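Sunday, evening. Workshop notebook, music trail signs and sound boxes 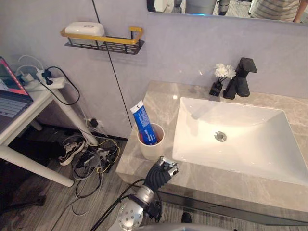 OK so, picking up where I left off. The trail map is finally settled (they moved the start to the Bradine bandstand again, which I'd guessed they would) and we now have the full list of stops. The Gater has dropped out, the Yip bakery is in, and the little courtyard behind Homon Street gets the brass quintet after all. I'm glad! It's the best-sounding spot in town and last March it went to a man with a bubble machine.

Main job today was the level limiter. The town wants every bar to stay under its own limit, and last time half the bars just turned the knob down when someone came by with a meter and back up again after. So the idea is a small box that sits between the mixer and the powered speakers and pulls the level down by itself. I built the second one this afternoon on the same board as the first, but with the bigger transformers on the inputs, because the first one hummed like a fridge the minute you plugged a laptop into it.

Results so far:

Box 1, old transformers. Hum still there with the lid off, less with the lid on. Limiting works fine on recorded music. On a live snare it grabs too late and you hear the front of every hit poke through, then a dip. Ugly.

Box 2, new transformers. Hum gone, or at least under the hiss. Same late grab on the snare. I changed the attack resistor to the next value down and it got better, then went one more down and the bass started to sound like it was coming through a kazoo. Went back up one. Leaving it there until someone with fresher ears has a listen.

Release time I set at 200 ms, and I want to try it longer with the choir recording. Su-chen Fung thinks the pumping on the choir is the room mics and not the box. She may well be right, she usually is about choirs, but I'd like to hear it with just the close mics before I let my poor box off the hook.

Signs. The print shop wants the final artwork with the stop names spelled the way the owners spell them, so I've been ringing round (three of them spell it differently from their own front window, don't ask me). Sheet size is fine. The arrow on the one for the river steps pointed at the river. Fixed that.

Parts: order number 2864 is the connectors, still not here. 167 is the gaffer tape and cable ramps, and those came Friday, all in the one giant carton with a mile of brown paper. The ramps are heavier than I thought and won't go in the hatchback with the PA, so that's two trips or a bigger car.

Oh, and the generator question. The bandstand has its own supply but the courtyard doesn't, and the bakery has offered an outlet from the back kitchen. I'm a bit nervous about sharing a circuit with an oven! Need to ask what else is on it before I say yes. If it's a no, the quintet can play without any power at all and we only lose the announcer's mic, and he's loud enough as it is.

To do next:
Snare test again with box 2, lid screwed down properly.
Choir, close mics only, longer release.
Chase the connectors.
Write the resistor values on the inside of both lids, in pen, before I forget which is which.
Ask Su-chen if she still has the long snake cable from the winter concert.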